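Reset rules for two-arm tabletop cells – how strict are you?
Bench Automation board > Good practice

hudec_bench
Posts: 1,438

Hello all. I've been asked to write the house rules for our two-arm table, and I'd love to borrow some wisdom before I hand them over in April. We're a small shop, the work is mostly plates and dishes (stacking, unstacking, sorting by color), and up to now the "rules" have been whatever the person at the keyboard remembered from the person before. You can guess how well that goes!

My draft so far, and please be kind:

1. Nobody reaches over the rails while either arm is powered. Hands stay outside, even for a plate that is just a little bit off.
2. Both grippers empty before a layout is changed.
3. The small dishes go back to their corners between runs, the plates go wherever the layout card says.
4. Cables get a look at the start of every shift, with a finger run along each one at the wrist.
5. One person calls the start out loud, and the same person calls the stop.

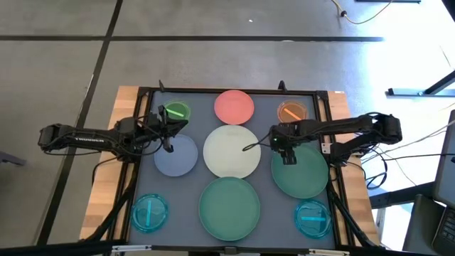 Rule 3 is the one I keep rewriting. My first version said the plates had to be set down within a finger's width of the card, and after a morning of that everybody hated me a little. My second version said "anywhere on the mat," and then we had people setting plates so close together that there wasn't room for a finger between the rims, which is a different sort of trouble. I'd like something in the middle that a new person can follow at seven in the morning without calling me. What do you all write down?

Dörte Brinkmann
Posts: 3,000

Oh, I have strong feelings about this one. Please don't go back to the finger's width. We ran a tight placement rule at Drurkeck for a long while and all it taught us was that our program worked on one layout. The first time a visitor put the plates down by hand, it fell to pieces. Now our card shows zones, big generous ones, and the rule is that a plate must be wholly inside its zone and must not overlap another plate unless the card says stack. That's it. People can learn it over a cup of coffee.

I would move your rule 2 up to the very top, though. And I'd add that an arm hanging over the table counts as powered until the person at the keyboard says otherwise.

Lertchai Sukprasert
Posts: 65

I'm going to disagree with Dörte a bit, in a friendly way. Zones are lovely when you're testing how well a program copes. When you're chasing a fault, they're miserable. We spent two weeks at Groltlow on a stacking problem that came and went, and a good part of that was plates starting in a slightly different place each time. I'd write two rules, a loose one for ordinary running and a tight one for fault finding, and put a sign on the rail saying which is in force.

Also, your rule 5 is fine with two people in the room. What happens with one?

hudec_bench
Posts: 1,438

Thank you both, this is so helpful. Lertchai, the sign on the rail is a great idea and I'm stealing it. With one person in the room we currently just don't run both arms, but I see now that I never wrote that down anywhere, so in it goes.

One more thing I've been going back and forth on is what to do about stacks. If a run gets stopped with one arm at the pile, do you let people lift the plates away from the jaws by hand, or does the arm have to back off first? I lean toward backing off first, every time, slowly and with someone watching the rim – but I know it costs minutes, and I know some of my colleagues will grumble.
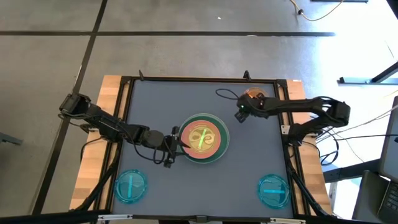

Backing off first is what we do as well, says Dörte, but write down which way. Ours says straight out from the stack along the table, and only then up, and the second arm stays parked until the first is clear. Before we had that line, every person had their own favorite direction, and a jaw lifted under a rim can take the top dish along with it.

Lertchai Sukprasert
Posts: 65

No argument from me on that one. My only grumble is about "slowly." Put in a speed setting, or it means something different to everyone. We borrowed the wording from our Dridine handbook, which gives the jog setting by name, and the arguments stopped that same day.

hudec_bench
Posts: 1,438

Fair point, I'll name the setting. I'll post the new draft here once I've typed it up, and please do pick it apart again!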